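Plovano opens its teaching kit to laundries and repair shops

Brinditgate, 2021-10-01. I'm Loubna Bouazza, I run training at Plovano, and I'm so happy I get to write this one myself! Starting today, anyone can order Flulis, our kit for teaching a robot a job by hand (you hold the controls, the arm copies you, and it keeps the recording).

We began with cloth, mostly because I'm stubborn. My colleague Urmas Petrauskas and I have now recorded over 1,330 folds between us, and I still get a little tense when the fingertips come up on either side of a soft, thick fold like this blue-gray one.

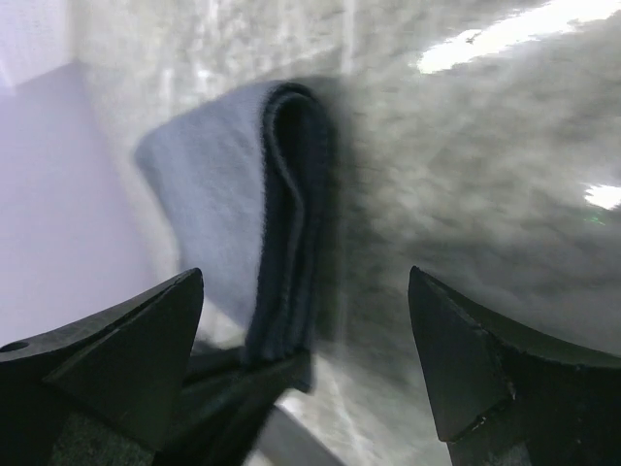

What you get

Two hand controllers, the wrist camera mount and four practice lessons. Thygesen, our first laundry customer, had its own staff recording after one morning.

Orders and demo visits: ask for Urmas at the Brinditgate office. He'll bring the towels.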